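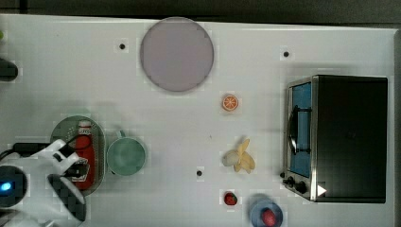
Figure 1. Work table with toy food, crockery and toaster oven; gripper at lower left.

Tullus bench arm: progress to the end of August
Prepared by Krystyna Zalewska for Lise Charbonneau

The arm is mounted in the shared workshop and runs from the Lirkano controller. Of the 3,000 recorded moves agreed for this stage, 2,522 are complete. More than 600 of these involve the mug or the plates. The oven door set has not been started.

Spending is within budget. Bogdan Zieliński has rewritten the homing routine and start-up now takes 2 minutes.

Open items: spare finger pads (on order from Sikora), cable relief at the wrist, door handle trials. The remaining moves are planned for next month.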